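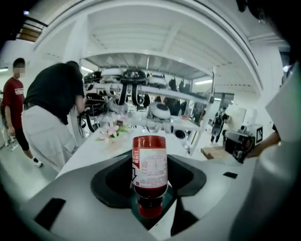
**Hand-colored or printed in color? Old town view from my aunt's house**

My aunt left me a framed view of a market square with a church behind it, and I'm trying to work out if the color was put on by hand or printed. I took it out of the frame last night (carefully!) and the paper is 17 inches wide and 15 tall, with a dent running all the way around outside the picture. There's a tiny "Plate 18" in the top right corner. The sky is a soft blue that goes a little past the edge of the church tower, and two of the ladies by the well have the exact same pink on their dresses.

I'd also love to know if I can clean it. The margins have brown freckles – not awful, but they bug me.

– Tayla Treloar, Mundura

**Morven Leckie replied:**

Get yourself a magnifier, 10x is plenty, and look at the sky first. If you see a pattern of neat little dots in several colors, it's a modern reproduction. If the blue lies flat over the black lines, with a slightly darker rim where it pooled and dried, that's watercolor and somebody brushed it on. Your blue sneaking past the tower sounds a lot like hand work to me. I have a harbor view where the green of a tree wanders right onto a man's hat, and I love it for that.

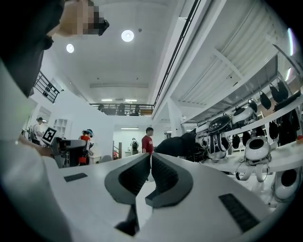 The dent is the plate mark, from the metal plate being pressed into damp paper. It's a good sign but it doesn't settle anything, as some later printers faked them. And hand color can be much newer than the print! Plenty of dealers had plain black ones tinted to sell better. Hold it up to a window and look for a watermark too.

**Craig Dalgleish replied:**

Plate 18 means it came out of a book. I paid $227 for one like that in Moffat and it wasn't even colored.

**Eilidh Semple replied:**

Please don't clean it yourself. The freckles are foxing, and anything wet can lift the color or leave a tide line. Bread crumbs and erasers are out too, whatever your neighbor says. A paper conservator can look at it and tell you what's safe. In the meantime I'd swap the old backing for acid-free board and hang it away from the sun – that pink will fade faster than you'd think.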